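Jonero Repair Co-op Asks for Proof Behind Salameh "Lifetime Refresh" Plan

Members say the retailer's upgrade offer needs a closer look before anyone signs

The Jonero Repair Co-op is urging owners of older desktop computers to hold off on the Lifetime Refresh plan that Salameh began selling in its stores in March. The plan promises that a computer kept on the program will "never feel old." The co-op has read the contract and can't find the part that says so.

Under the plan, customers pay a monthly fee and may bring in a desktop for new parts once every 4 years. Labor is included. Parts are covered up to $100, and the store decides which parts count. Memory does. Power supplies don't, unless a Salameh technician finds that one has failed "in ordinary use," a phrase the contract leaves undefined.

"I asked three times what ordinary use means and got three answers," said Leen Karam, who runs the co-op's Saturday bench. "One of them was that it depends on the store."

The co-op also questions the claim that the plan saves the typical household $500. Salameh credits the figure to a study by Cevitz, a consulting firm it hired. The two-page summary handed out in stores compares the plan with buying a brand-new machine, and leaves out the price of simply adding a drive or more memory to the old one.
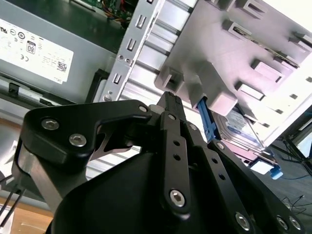

Jad Chidiac, the co-op's director, said he would be glad to be proved wrong. "If the full study holds up, they should print it. We wrote to Cevitz and to Salameh asking for it. Salameh sent us a coupon."

The co-op has posted a plain-language copy of the contract terms, with notes, on its website. Owners who have already signed up should check page 4, where the cancellation window is listed, and keep their receipts.

Free desktop checkups are offered at the Jaltine Street workshop every Saturday from 10 a.m. No appointment is needed.

Media contact: Leen Karam, Jonero Repair Co-op, Jaltine Street workshop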